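May 20, 2026

Up at six for the train to the Tuniveck open day. Dry, bit of wind. I had the ticket Miroslava passed on to me in November and had very nearly forgotten about, and it turned up in the drawer with the bike lights when I wasn't looking for it. Got a seat the whole way and read most of the leaflet.

Tuniveck is in the old Pešek works behind the canal. They have kept the name over the gate and the big doors, and the rest is new. Signed in at the desk and was given badge 183, which wouldn't clip to my jumper, so I carried it. Tea and a biscuit, then into the first hall.

Most of the first hall was the packing line. Trays go in one end and come out stacked at the other. The man on the rope told us it does 2000 trays in a shift. Loud, and the children at the front had their hands over their ears. I watched for ten minutes and moved on.

The part I had come for was upstairs. Žofie Procházka runs the group there and gave the talk herself. They teach the machine by doing the job by hand, with grippers you hold, a camera on each, and the recordings are what it learns from. The system is called Tastden. For table work they record 300 goes at a job before they train anything, and she said the first batch is nearly always thrown out because people move too fast. The jobs are dull ones on purpose. Pick up a cup, put it on a saucer. Fold a cloth in half. She had the recordings up on a screen by the window and let us look for as long as we liked.

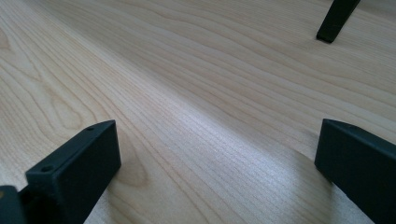
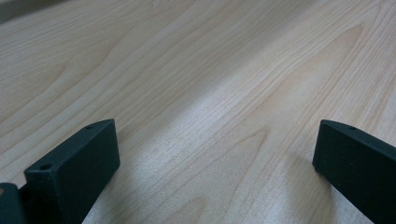

I asked her why the fingers were so plain. She said they had tried shaped ones with ridges and they were better at one thing and worse at everything else. They go through a fair number of them, and a new pair can be made overnight. A woman behind me asked whether it would ever do ironing and Žofie said not from her group.

Then we could have a go. The queue was long but it moved. The grippers are heavier than I expected and my wrists ached by the end. I had to put a cup on a saucer, and managed it on the third try. The trouble is that you look at your hands, and you are meant to keep the thing you are picking up in view of the camera. The lad helping said to pretend my elbows were tied to my sides. That did help.

After that they ran the trained arm, which is called Omby. It folded a tea towel, slowly, and got one corner wrong and went back for it. People clapped. On the second towel it stopped halfway and had to be set going again. I thought more of it for seeing that, and Žofie didn't seem bothered. She wrote something down and carried on.

Lunch was soup in the yard, £8, too much. Got talking to a retired fitter who had worked there in the Pešek days, at bench 817 he said, and he showed me where it used to be. There is a drinks machine on the spot now.

Missed the 3.40 by a minute and waited for the next one. Wrists still sore this evening. Must ring Miroslava tomorrow and thank her, and ask if she wants the leaflet. Need milk and a bulb for the landing.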